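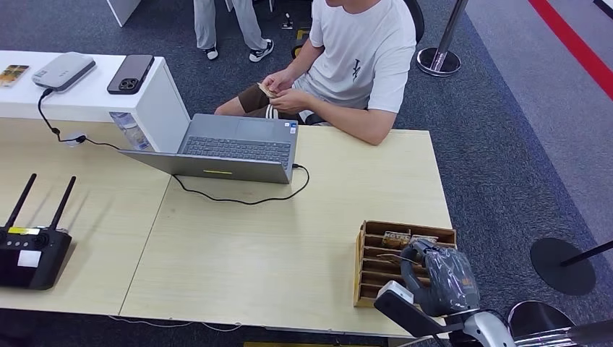 The Paper Trail That Won't Die

Twenty years of being promised the paperless office, and I still have a shoebox. It holds receipts, warranty cards, parking stubs and the folded instructions to a blender I gave away. Last October I decided to get rid of it the modern way, by signing up for a service that swears I'll never file anything again.

The service is called Luvton. You take a picture of each receipt, the app reads it, sorts it and stores it, and the paper goes in the recycling. The sales page shows a bare desk with a plant on it. I have never met a person who works at a desk like that, and I suspect the plant is rented.

I gave it an evening and 142 receipts. The clear ones went in fine. The trouble started with the ones from gas stations and small restaurants, printed on that slick heat-sensitive stuff that fades if you so much as leave it in a warm car. Luvton read a sandwich as office equipment. It read a tip as a date. It put a pair of boots from Skosetti under "medical," and when I moved them to "clothing" it asked me, politely, whether I was sure.

By ten o'clock I was doing what I used to do with the shoebox, which is squinting at small pieces of paper and typing numbers into a computer. The difference was that I was now paying $40 a year for it.

Vittoria Fontana keeps the books for restaurants and hair salons, and she has watched her clients go through four of these apps. She wasn't surprised. "They all stop at the same place," she told me. "They do the easy ones, and I never needed help with the easy ones." Her clients still bring her envelopes. Some bring the envelopes and the app, and the two don't agree, so she has to work out which to believe. She usually believes the envelope.

I put this to Bendik Strömberg, who sells a rival product, Arkance, to small firms. He said the reading gets better every year and people's habits are the real problem. I've heard this about nearly everything I've ever been sold that didn't work. He also said that one of his customers, a flooring company, had cleared 3,000 sheets out of a back room. I asked what the company had done with the room. He thought it might be storage.

To be fair to the man, there are things paper does badly. It can't be searched. It burns, it gets soaked, it goes out with the pizza boxes. Horácio Vieira lost two years of tax records when a pipe burst over his garage, and he has scanned everything since. He is happy with his setup and I believe him. But when I asked whether he'd thrown out the originals, he looked at me as if I'd suggested throwing out the dog. They're in plastic bins now, on a high shelf.

So he has both. Everyone I talked to has both. That seems to me the honest state of things, and it's the part the sales pages leave out — you don't swap one pile for another, you add a second pile and pay a monthly fee on it.

Then there's the question of how long the second pile lasts. Beatriz Meireles used a storage service named Garcia for her design business until it shut down. Customers got 2 weeks to download their files, and the notice went to an email address she'd stopped checking. She got most of it back from an old hard drive. The paper lease on her studio, signed in ballpoint, had been in a kitchen drawer the whole time.

Zeyu Shi, who repairs old cameras and prints his own invoices, takes the hardest line I found. He gives every customer a carbon copy and keeps the other in a ring binder, one binder per year. He doesn't own a scanner. I asked him how he'd find a job from six years back, and he got up, pulled a binder and had the page open before I'd finished writing down the question. I've tried the same trick with my phone. It wanted an update first.

I wouldn't go as far as he does. My bank statements can stay on a screen, and I don't miss the phone book. I've kept Luvton through the end of the year, mostly since the refund form has to be printed, signed and mailed, and I'm out of stamps.

The shoebox is back on its shelf. I did take out the blender instructions.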